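Notes for my talk, October 2024 — planning the equipment money for next year

Good morning, I am Eldana Negash from Jadstead. I will speak about what we pay for after the robot arm is bought. (Wait for the slide.)

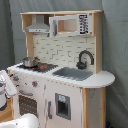 The arm is the easy line in the budget. Poretti sends one price and we sign it. The small things are harder to plan. A toy kitchen has a microwave door that swings open and a pot with a lid, and such parts must be replaced. I ask for 400 dollars per station for this.

Say slowly: we have four stations, but money for only two new arms.

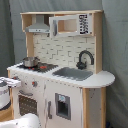
Gladys Rengifo asked if we can wait until December. Zapata holds its price until then, Poretti does not. My proposal is to order one arm now and one later — please discuss.
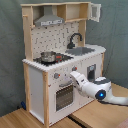 Last point, service. Keep almost 40 percent of the arm price for repairs and spare joints. Last year we kept nothing and had to borrow from the travel money.

Questions. If they ask about Zidstead, the offer is not here yet.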